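홈 | 리뷰 | 생활용품 | 사무용품 | 문의

Boko 극세사 천 세트, 넉 달 써 본 기록

8월에 Boko 극세사 천 12장 세트를 샀다. 그 전까지는 Parken에서 나온 면 행주를 잘라서 썼는데, 키보드와 모니터를 닦고 나면 보풀이 남아서 바꿨다. 오늘이 12월 19일이니 넉 달 정도 쓴 셈이다. 협찬은 아니고 사무실 비품비로 구입했다.

구성은 단순하다. 무늬 없는 천만 들어 있고 보관용 주머니나 세정액은 없다. 무게는 300g/㎡로 표기되어 있다. 손에 쥐면 도톰한 편이고 네 변은 모두 오버로크로 마감했다. 모서리 한쪽에 세탁 라벨이 박음질되어 있는데, 이 라벨이 생각보다 빳빳하다. 화면을 닦을 때 긁힐까 봐 받자마자 전부 잘라 냈다. 가위로 자르면 라벨 밑동이 조금 남기 때문에 실뜯개로 뜯는 편이 낫다.

마른 상태로 쓸 때

모니터와 휴대폰 화면의 지문은 잘 닦인다. 두세 번 문지르면 없어지고 줄이 남지 않는다. 새 천은 첫 세탁 전에는 쓰지 않는 것이 좋다. 처음 두 장을 그냥 썼다가 검은 책상에 잔털이 꽤 묻었다. 한 번 빨고 나서는 그런 일이 없었다.

키보드는 반반이다. 키 윗면은 깨끗해지지만 키 사이 먼지는 천이 두꺼워서 잘 들어가지 않는다. 이 용도로는 같이 써 본 Brostmont 얇은 천이 더 낫다. 대신 Brostmont 쪽은 물을 조금만 먹어도 축 늘어진다.

물을 묻혀 쓸 때

물을 많이 먹는다. 컵 하나를 엎은 정도는 한 장으로 처리된다. 꽉 짜도 물기가 꽤 남기 때문에 전자제품 근처에서는 분무기로 살짝만 적셔 쓴다. 화이트보드는 젖은 천으로 한 번, 마른 천으로 한 번 닦으면 오래된 자국도 대부분 지워진다. 기름때에는 약하다. 탕비실 전자레인지 안쪽은 주방 세제를 묻혀야 했고, 그렇게 쓴 천은 다시 화면용으로 돌리지 않았다.

세탁

제품 안내에는 40도 이하, 섬유유연제 금지라고 적혀 있다. 유연제를 실수로 한 번 넣었는데 그 뒤로 물 흡수가 눈에 띄게 나빠졌다. 유연제 없이 두 번 더 빨았더니 어느 정도 돌아왔다. 면 수건과 같이 돌리면 보풀을 전부 끌고 나오니 따로 빠는 것이 맞다. 건조기는 쓰지 않고 널어서 말렸다. 얇은 Brostmont보다 마르는 데 시간이 더 걸린다.

내구성

매주 한 번씩 세탁했고 지금까지 올이 풀린 것은 한 장이다. 박음질이 처음부터 느슨했던 것 같다. 물 빠짐은 첫 세탁 때만 조금 있었다. 흰 옷과는 섞지 않는 것이 안전하다. 표면은 처음보다 약간 거칠어졌지만 닦는 힘은 비슷하다.

가격

Sembiring 온라인 매장에서 살 때 한 장에 1000원꼴이었다. 낱장 구매는 1352원이어서 여러 장 쓸 계획이면 세트가 낫다. 다만 세트는 색을 고를 수 없다.

정리

화면과 책상 위를 닦는 용도로는 만족한다. 키보드 틈새나 기름때가 주된 목적이라면 다른 제품이 맞다. 라벨 문제와 색상 선택만 개선되면 좋겠다. 다 쓰면 같은 것을 다시 살 생각이고, 그때는 Brostmont 얇은 천도 몇 장 섞어서 주문할 것 같다.

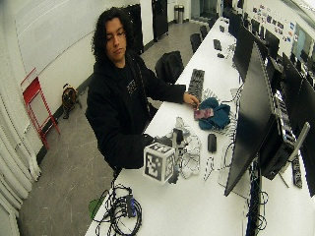
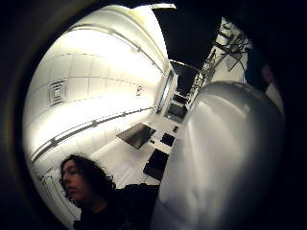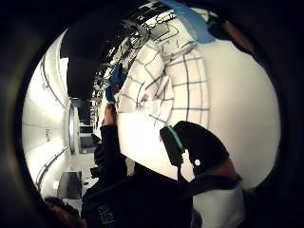
첫 번째 사진: 책상 위에 구겨진 청록색 천. 세 장 모두 같은 곳에서 촬영.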